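Wanted: people who doubt their supplements

Kullari is looking for 28 adults to take part in a home study of sleep drinks this June. You know the kind. They come in a tin, they cost more than dinner, and the label promises you'll be out like a light. We don't believe most of it. We would like to check before we say so in print.

You'll drink one cup a night for two weeks. Half the group gets the product, half gets something that tastes much the same, and you won't be told which until the end. Each morning you fill in a short form. Please don't sign up if you sell these products, or if a cousin does.
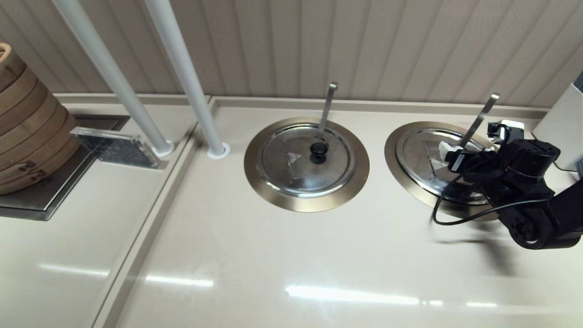
We pay $70, after the last form is in. If you quit early you get a share of it. The last group we ran sent back 324 forms, and a fair number had plainly been filled in all at once on the final day. We can tell. Those people were not paid.

You must be over 21, not pregnant, and not on sleep medicine. Good sleepers are welcome, though we may ask how you'd know.

There is one meeting, on a Saturday at 2 p.m., at the Jullach office. It will run long. To apply, write to Rania Belhaj at Kullari and tell us how you sleep now, in your own words. Questions about pay go to Jolien Visser.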